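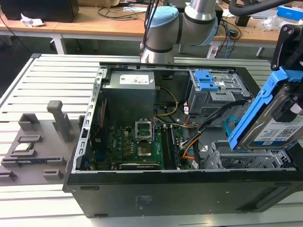 Owners of the Bivumeo tower ask why the new drive doesn't show up after they close the case, and a reply on the Skultar support board puts it down to the data cable nine times out of ten: push until it stops, then push again.

4.3 Fitting a hard disk drive in its caddy

Before you start: shut down, unplug the power cord and wait 20 seconds. Lay the tower on its side and take off the side panel.

1. Press the drive into the blue plastic caddy with the label facing out. The caddy takes one 3.5-inch drive.

2. Move the power cables away from the mouth of the drive cage.

3. Slide the caddy in until it clicks. It should not rock.

4. Plug in the SATA data cable, then the power lead. Both are keyed and go on one way only.

5. Refit the side panel with the 2 thumbscrews.

CAUTION: If the CPU socket is empty, do not touch the contacts or set anything down on the board. Bent contacts are not covered.

Note: A 1.0TB drive may be listed by the system with a smaller number. The drive is not faulty.

To format the new drive, go to section 4.4.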